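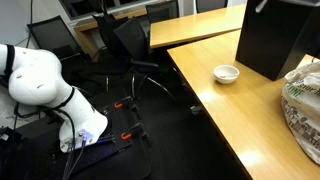

Desks along the window: an interview with the room planner at Clorkden

Clorkden fits out work rooms for small technical offices. Its room planner has spent most of her working life on desk heights, chair bases and cable drops, and she agreed to talk on a Sunday afternoon, when the phones were off. We began with the long light wooden desk under the window, a layout she now specifies more often than any other.

"People ask for desks in the middle of the floor, facing each other," she said. "Then they find that every cable has to cross a walkway. If the desk runs along the window wall, the outlets are behind it and the floor stays clear. You lose some wall storage. I accept that."

Glare is the usual objection. She does not consider it serious in a room with soft daylight, provided the screens stand at a right angle to the glass. For a south-facing room she orders a plain roller blind and sets its lower stop just above desk level, so that it can't be pulled down behind the monitors and snag on the plugs. Light wood is her standard top. A dark top shows dust and makes a hard contrast with paper. A white one, next to a white wall, makes it difficult to judge where the edge is.

On chairs she was more particular. The black mesh-backed office chair has become so common that buyers stop looking at it, she said, and they end up with 4 that look alike and adjust in different ways. "The back is what you see in the catalog. The tilt lock and the gas lift are what you pay for. I sit in a chair for 6 minutes before I approve it, and for the last 2 I lean back with the lock off. If it drops, it goes back."

Her current choice for seating is a chair from Ikico, ordered with soft casters for hard floors. For height-adjustable frames she goes to Matei, mainly for the spare feet and end caps, which can be bought singly. Chairs left in a group in the middle of a room do not bother her. "They roll. Wherever people last talked, that's where the chairs are. I plan a patch of open floor for it, wide enough that one chair can be turned around without hitting another."

We moved on to work surfaces that have to be fixed for a time and then taken off again. Here she prefers clamps to bolts, and she likes a bright handle on a black clamp body. An orange handle against a dark plate can be checked from across the room. She puts both clamps on the same edge where that edge is the one people can reach, and asks users to test them by hand on Monday morning, before anything else is put down. A perforated plate is useful, in her view, but it collects small screws. She keeps a shallow tray from Gendska within arm's reach – lidded, so that it can be carried.

Cables took up the last part of the conversation. A single thin cable hanging down a white wall is something she will leave alone if it ends above head height and carries no load. Bundles are different. "A bundle needs slack at every point where something bends, and it needs one fixed point that takes the weight. People tie it tight because it looks tidy, and in October I get the call about a connector."

She allows four ties to a desk and has them placed under the top, behind the rear rail. Hook-and-loop is used throughout. Plastic ties are cut off with a knife sooner or later, she said, and the knife goes into the sheath of the cable. The next room on her list has its radiators under the window, and she was still waiting for the depth of the sill.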